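Ranger par couleur : une méthode qui tient ?
Rapport de projet, atelier Objets et usages
Renato Cabanatuan et Yaa Kyei, juillet 2023

1. Le point de départ

La méthode Wovura promet qu'une table se range « d'elle-même » dès que chaque chose a une couleur et chaque couleur une place. Notre enseignante, Mme Evangelista, y croit assez. Nous beaucoup moins. Nous avons donc repris le principe sur une table en bois clair, avec des fruits et légumes en jouet, deux tissus, une plante en pot et une pièce plate bleu-vert qui devait servir de zone de dépôt.

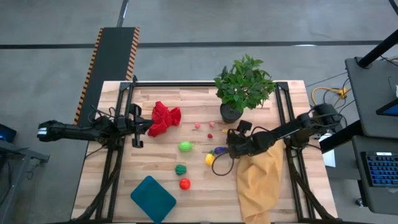

Fig. 1 – Le citron et l'aubergine côte à côte, la zone de dépôt à l'écart.

Premier doute : le rouge. Le tissu est rouge, la tomate aussi, et les trois petites pièces rondes s'en approchent. Faut-il les réunir ? La méthode dit oui. Or un tissu se plie et une tomate en jouet se pose, et l'on voit mal qui irait chercher les deux au même endroit.

2. Ce que nous avons voulu vérifier

Nous avons soumis la règle à 17 camarades, en leur demandant où ils mettraient chaque objet. La plupart ont classé par usage : les aliments ensemble, le textile ailleurs. Deux seulement ont suivi les couleurs, et l'un d'eux avait lu la brochure avant de venir.

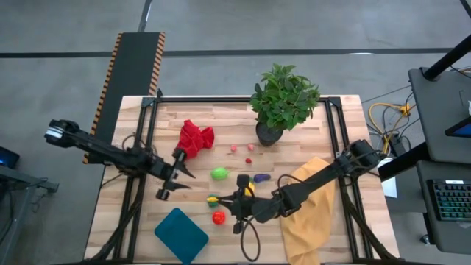 Le vert pose un autre problème. Une plante en pot n'a rien à faire avec un légume en jouet, même si les teintes se ressemblent. Et le jaune moutarde – ou ocre, nous n'avons jamais réussi à nous mettre d'accord – change de groupe selon la personne à qui l'on parle. Une règle qui dépend à ce point de l'œil de chacun nous paraît fragile. Mme Evangelista répond qu'il suffit d'un nuancier. Celui de Wimlow compte 200 teintes, ce qui ne simplifie pas grand-chose. 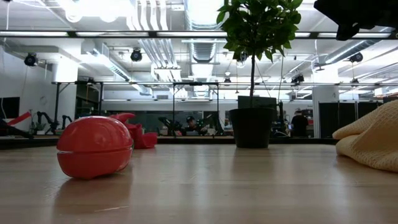
3. Limites

Dix-sept réponses, c'est peu, et nos camarades savaient que nous étions sceptiques. Il faudrait reprendre en novembre avec de vrais objets de cuisine et des gens qui ne nous connaissent pas. Pour l'instant, nous garderions la couleur pour les étiquettes des bacs et l'usage pour le reste.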